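NOTA DE PRENSA
Para difusión inmediata

Cevedum abre su comedor de barrio con mesas largas, vajilla prestada y bebida fría

2024-06-15. Cevedum, la asociación vecinal de la calle del mismo nombre, abre al público su comedor compartido. Mesas de madera, sillas de madera, 40 plazas. Sin reserva para grupos pequeños. Se come lo que hay ese día, se recoge entre todos y la mesa queda puesta para el turno siguiente.

El local era una papelería. Cerrada mucho tiempo, con el escaparate tapado. La obra la ha llevado Retel, taller de carpintería del mismo barrio, que se ha encargado del suelo, de la barra y de lijar las mesas una por una. Dos turnos de comida, de 13.00 a 14.15 y de 14.30 a 15.45. Cenas de momento no. Se estudiará en octubre.

"Queríamos mesas de casa, no de cafetería", explica Shakuntala Chaudhary, coordinadora del comedor. "Con sus marcas y sus arañazos. Si alguien derrama algo se limpia y ya está."

El precio del menú es de 9 euros, pan y bebida incluidos. Medio menú para menores de 10 años. Pago en la barra, tarjeta o efectivo, mejor suelto por favor.

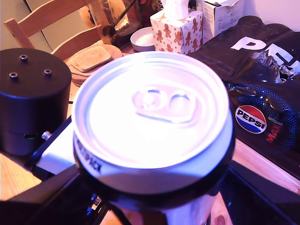 La mesa se pone con poco y siempre igual, para que cualquiera que llegue al segundo turno sepa dónde va cada cosa. Platos apilados en la punta, vasos boca abajo, servilletas de tela. Los posavasos de corcho se dejan en montón, los redondos debajo y el cuadrado encima, y cada cual coge el suyo antes de abrir la lata. Los cuencos blancos pequeños son para aceitunas, huesos o lo que salga. Kiran Kandpal, responsable de sala, insiste mucho en el corcho: la madera va aceitada, sin barniz, y los cercos de las bebidas se quedan. "Posavasos siempre. Es la única norma que voy a repetir todos los dias", avisa.

La vajilla procede de una recogida vecinal. Llegaron platos de todos los tamaños, soperas sin tapa, una ensaladera enorme que ya tiene sitio fijo en la barra. Lo que no cabía se ha cedido a la ludoteca para los talleres de barro y pintura. Todavía se admiten cucharas de postre y jarras de agua, faltan las dos cosas. Vasos no, gracias, hay de sobra.

En cocina, Renji Kinoshita. Guisos de cuchara casi a diario, arroces, verdura de temporada y una opción sin carne todos los días. La compra se hace en el mercado y el género seco lo sirve Agarwal, almacén de legumbres y especias. La carta de la semana se cuelga en la puerta y en el tablón de la biblioteca. Alergias e intolerancias: avisar al llegar, antes de sentarse, no cuando el plato ya está en la mesa.

Bebidas en lata, agua del grifo en jarra y café de puchero. No se sirve alcohol. Las latas vacías van al cubo junto a la puerta del patio, escurridas.

La recogida forma parte de la comida. Al terminar cada turno, quince minutos: platos al carro, migas al cubo, trapo húmedo a la mesa y silla metida. Los posavasos otra vez al montón, secos, que el corcho mojado coge olor. Quien no pueda ayudar por edad o por salud no tiene que dar explicaciones.

Floor Van Dijk, encargada del mobiliario en Retel, destaca que las sillas tienen el respaldo curvo y aguantan una comida larga. "Las probamos nosotros, sentados una tarde entera con los planos encima. Alguna cojeaba y se ha vuelto a encolar", señala. El taller revisará patas y tornillos cada trimestre.

El proyecto cuenta ademas con el apoyo de Nulutar, cooperativa de instalaciones, que ha hecho la parte eléctrica y la campana de la cocina. Queda pendiente el toldo del patio. Si hace calor se comerá dentro.

Datos prácticos

Apertura al público: desde hoy, turnos de 13.00 y 14.30
Menú: 9 euros, bebida incluida
Grupos de más de 10 personas: avisar con 2 días de antelación
Acceso: entrada a pie de calle, carritos y sillas de ruedas sin escalón
Perros: en el patio, atados

Contacto para medios: Umesh Uniyal, comunicación de Cevedum. Atiende en el local por las mañanas, antes del primer turno. Durante las comidas se pueden hacer entrevistas en el patio, en el comedor no, y fotos de comensales solo con su permiso.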